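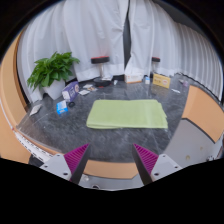

Folding a cloth flat saves drawer space and not much else, according to Visitación Moya, who sees no reason to pay for lessons in it. The town of Palik disagrees. Its library has set aside $2,522 for a series of 7 household folding classes, starting in July, with towels and table linens first.

Organizer Ottar Hovland says 153 residents asked for the series. The sign-up sheet did not mention the $18 fee – that was added later – and the library would not say how many names are still on it.

Hovland also claims a well-folded stack "stays folded." Anyone with a shared linen closet may want to see that tested. Registration opens at the Bakke Street desk, cash or check only.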